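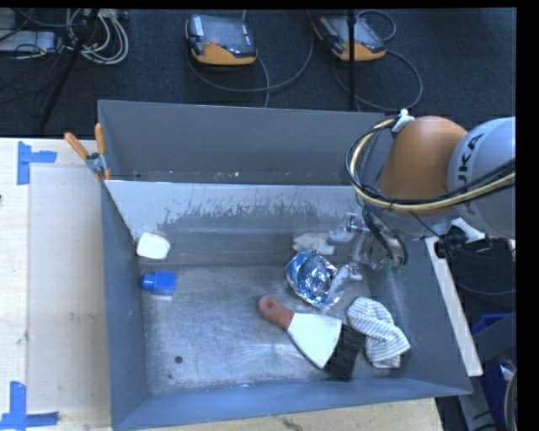 I've finally got round to sorting the baking things! I've been saying I'd do it since August and now it's two weeks of mince pies and no clean surface, so it had to be done.

First rule - scrunched-up foil goes. I'm a terrible one for keeping it (you never know!) and I found wads of the stuff stuffed behind the Pustico flour tin, plus 2 bags so creased I couldn't tell what had been in them. All out.

Scrapers are a different matter. I will not part with a good scraper. Mine came from Miston, the little cook shop by the station, and it gets into the corners of the mixing bowl like nothing else. It must have a hole in the handle though, so it can hang up - otherwise it goes in the drawer and I don't see it till Easter.

Oh, and I weighed what was left in the sugar bag. Almost 800 g, so that's the shortbread sorted too!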